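3.2 Collecting the demonstrations

We started out wanting to do everything by hand. You hold the arm by the wrist, you drag it through the task, the joints record themselves and you go and have a cup of tea. I still like that way of working a lot, and for the small pilot on our real arm it was what Cadi Voyle and I used for every single run. The trouble is that you can't grab hold of an arm that only exists on a screen, and most of what we report in this paper was collected in Groltora, our simulated set of rooms. So for the main study we switched to remote control, and this section is mostly about how that went and what we'd do differently.

The set-up is plain enough. The person teaching sits at a desk with a hand-held controller, squeezes a trigger to take hold of the arm, moves their hand, and the gripper follows. Let go of the trigger and the arm stays where it is, so you can shuffle your elbow back to somewhere comfortable and carry on. We call that re-gripping, and it matters more than I expected (see 3.4). The dresser room in Figure 2 is the one our teachers met first, and the one Beca Sayce used for all the practice sessions. The task there is to take hold of the tissue and draw it up out of the box without dragging the box along the dresser. The pine cone has no part in the task. We put it in as clutter, and it stays on the dresser in every version of the room. 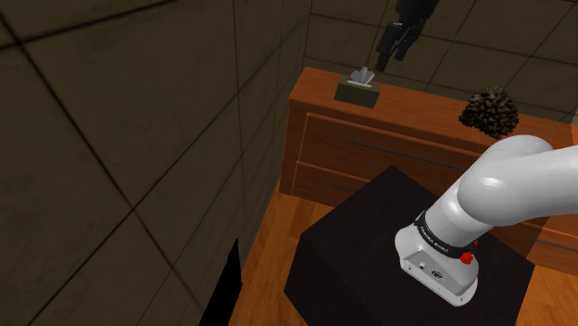 Figure 2. The dresser room in Groltora, with the gripper hanging over the tissue box and the arm on its black pedestal.

Teachers and sessions

We had 11 teachers. Two of them had driven an arm before and the rest hadn't touched one, which was deliberate - we wanted to know what ordinary people's demonstrations look like, wobbles and all. Each teacher did 80 runs of the tissue task spread over several short sittings in September, and then moved on to the other rooms. Across all the rooms we ended up with over 4,000 runs before any cleaning.

Ok-hee Na wrote the instructions, and she kept them very short. Teachers were told what should have happened by the end of the run and nothing at all about how to get there. I argued for a longer sheet at the time, with a suggested approach angle and so on, and I'm glad I lost! People came at the tissue from straight above, from the side, in one long swoop or in lots of tiny nervous hops, and that spread turned out to be handy when we trained the policy (section 4). The cost is that the runs are hard to line up with one another. A hopper can take several times as long as a swooper to get to the same place, so we cut out any stretch where the trigger was released before we did anything else with the data.

Depth was the thing people grumbled about most. On a flat screen it's really hard to judge how far the fingertips are from the tissue, and our early runs are full of grippers closing politely on thin air. Irja Miettinen tried adding a second view from the side, and Radymyr Vakulenko tried a faint buzz in the controller on contact. We kept the buzz. The second view did help a few teachers, but others kept losing track of which window they were steering by, and the runs came out jerkier than before.

We also kept the failures. A run where the box got knocked over or the tissue slipped is marked as failed by the teacher, with a single button press, and stored next to the good ones. Cadi then watched all the failed runs back and sorted them by what went wrong. It's slow, dull work, and I'd still recommend it to anyone collecting this sort of data, as we found two bugs in our contact settings that way (both fixed before the main sittings, so none of the runs used in section 4 are affected).

One thing we didn't record, and wish we had, is where each teacher's own hand was between re-grips. We only stored the commands the arm received. If you want to study tiredness or posture you'll need the hand track as well, and our released files won't give you that.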